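November 11, 2022
Entered by Siobhán Phelan, Paper Conservation Workshop, Sugden Building

Work continued on the water-stained ledgers received from the Hostine estate. Two volumes were surface cleaned with soft brushes and vulcanized rubber sponge. The remaining volumes are interleaved with blotter and held under light weight. Relative humidity in the store was 40 percent at the morning reading.
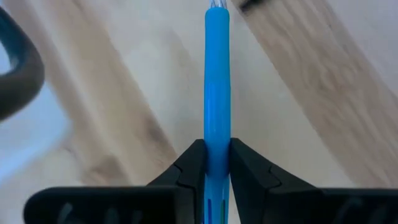

Category: Materials and Testing

The wheat starch paste prepared by Derek Bellamy was strained and judged too stiff for spine linings. It was thinned with deionized water and strained again. Test strips were applied to scrap handmade paper, and the join was flexible after drying under felt. The earlier batch showed slight graininess and has been discarded.

Spot tests were carried out on the ruling inks in the second volume. The red ruling moved at once with water and slightly with ethanol. The brown text ink was stable to both. Aqueous treatment is therefore ruled out for this volume, and tide lines will be left as they are.

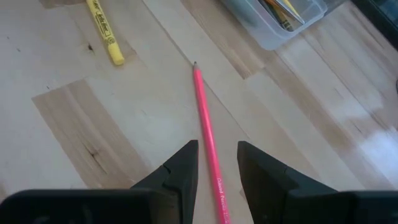 Kosmas Galanis has asked that tear repairs along the fore edge be limited to leaves that will be handled during digitization. I agree with this, although leaf 7 should be added to his list, as the tear there runs into the text. Repairs will be made with a thin kozo tissue, toned beforehand.

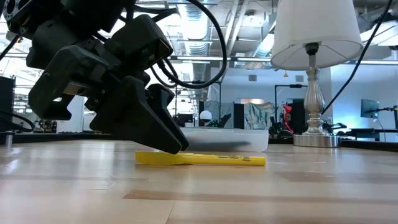
The original sewing is sound except at the last gathering. Beverley Lockwood recommends securing it through the existing holes and leaving the boards attached. Rhodri James is to confirm whether the estate wishes the loose receipts returned to their original openings or housed separately. Until he replies, they remain in numbered folders in the upper drawer.

Outstanding: order blotter; recheck pressing of volume one; tone tissue.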